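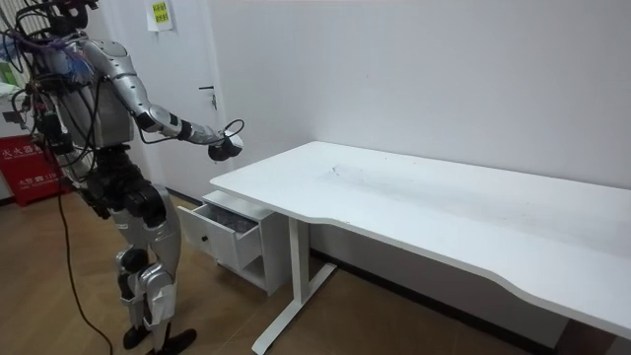 The long white desk, with the robot at the left end.

November, late evening

Today I finished counting the page views for my fabric shop. The little leaf print I named Mornidell was seen 1,444 times, and this made me very happy for one hour. Then I looked at the sales. Eleven people bought it. The gray stripe, which I almost deleted in spring, was seen only 424 times and sold 78 yards!

I wrote this to Yolanda and she answered that people like to look at leaves but they sew with stripes. Maybe she is right.
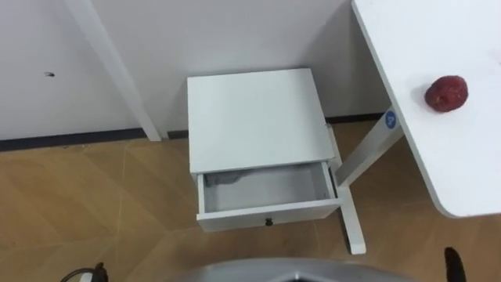
She also thinks my photos of the prints are too dark, and that I must show each one as a cushion or a bag. I have no cushion. Renato has a sewing machine and promised to make me two covers if I send him the cotton before the holidays – I will send linen too, in case he is in a good mood.

Tomorrow I want to draw the stripe again in blue and in rust. I still need a name for it. Quintanilla sounds nice but is long for the label.

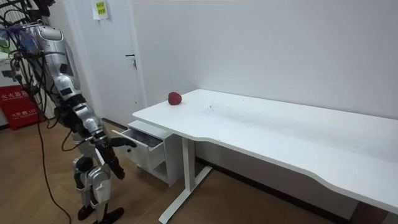
One hand in the open drawer.

Tea is finished, so I go to sleep.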